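Folding branch, week two of perception pain

Quick one, I've got a build running and it'll be done before my tea is.

So the keypoint thing. I moved the cloth tracker out of the main loop and into its own process, which I should have done in October, and the control side is so much calmer now. Planner asks for the latest garment mask, gets whatever's newest, gets on with it. No more waiting. Before this a slow mask would hold up the arm command and you'd get that horrible little stutter halfway through a lift.

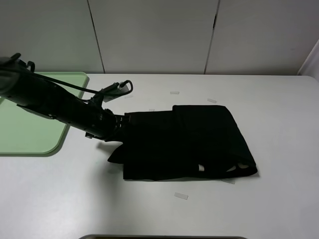
Grasp scoring is still a mess though. Black cloth on a white table ought to be the easy case and for the outline it is, segmentation nails it every time. Inside the outline – nothing. Depth goes to mush, the folds all look like one flat blob, and the scorer happily picks a point with 2 layers under it when I wanted one. I've added a penalty for low depth confidence. Helps a bit. Makes it far too keen on edges.

Also found a frame bug. Wrist camera extrinsics were being loaded in degrees and read as radians, but only if you started from the Grumari config, because I'd copied that file by hand ages ago and never looked at it agian. Lost a whole afternoon. Fixed, plus a check at startup that shouts if any angle is over 90 in a field that says rad. Crude. Fine.

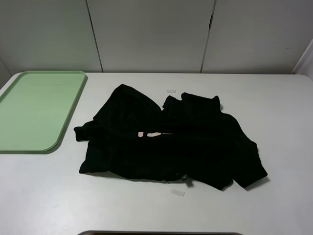

Yiğit Uysal commented on the last post that I should stop planning on single masks altogether and keep a short history, then vote. Fair point. His worry was that one bad mask sends the planner off somewhere silly and it never recovers, and yes, I've got the logs to prove it. Will try it once the replay tool stops falling over.

Replay tool: it dies at message 1,237 of the same log, every time. Pretty sure it's a timestamp going backwards. Haven't looked properly. 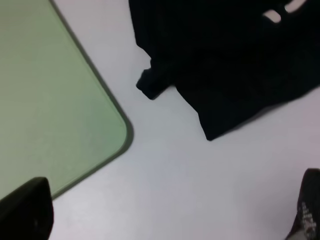
Next up is switching between the fixed view and the wrist view without the garment pose jumping. Right now I just swap, which is daft. Want to blend them by how much cloth each one can see, and let the wrist win when the fingers are close. Got half of it written on the Lavham branch, dont pull that one yet, tests are red.

Build's finished. Failed. Missing header, back in a bit.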